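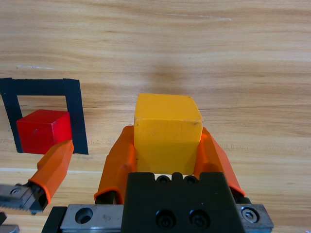
Tutorials / Wooden Toys

How to Freshen Up Old Wooden Play Blocks

I love a good block set. A bag of plain painted cubes will outlast nearly every other toy in the house, and bringing a tired set back to life is one of the nicest afternoon jobs I know. I did a big mixed lot in February (mostly old Trudau cubes with a few Hater ones thrown in) and had so much fun that I wrote the whole thing down.

What you need

A soft brush, two cotton cloths, a bowl of lukewarm water with one drop of dish soap, 235 grit sandpaper if you can find it or 200 if you can't, and a small tin of clear toy-safe wax. I use Woo because I like the smell!

Step 1. Sort by color

Yellow shows every little speck and scuff, so I pull the yellow cubes out first and give them the most time. Dark blues and greens are far more forgiving.

Step 2. Brush, then wipe

Brush every face dry, going along the edges. Then wring your cloth out hard - it should feel barely damp - and wipe one block at a time. Please don't soak them. Wood swells, and the paint can lift at the corners. Stand them on a towel overnight.
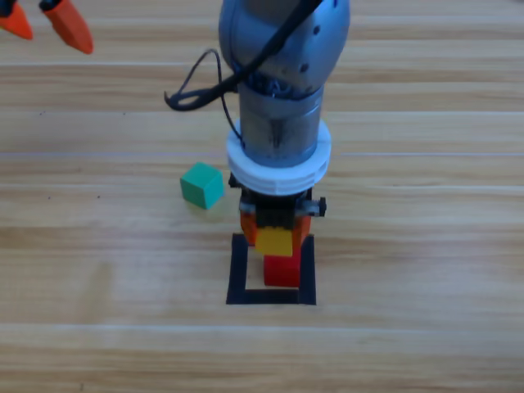
Step 3. Check your table

Pick a flat wooden table with good light coming across it. Scratches in an old tabletop don't matter one bit, but grit does, so wipe the surface down before you start sanding and again before you wax.

Step 4. Sand the scuffs

Fold the paper into a small pad and go over the marks with three or four light strokes. Stop as soon as the mark softens. If bare wood starts to show you've gone too far, though a bit of wear on a rounded edge looks lovely to me.

Step 5. Wax and buff

Rub on a very thin coat, wait 20 minutes, and buff with the second cloth until the color glows. It's so satisfying!

My lot went back to the Farkcombe toy library in a drawstring bag. For chipped paint, see the touch-up tutorial, no. 3878 in the index.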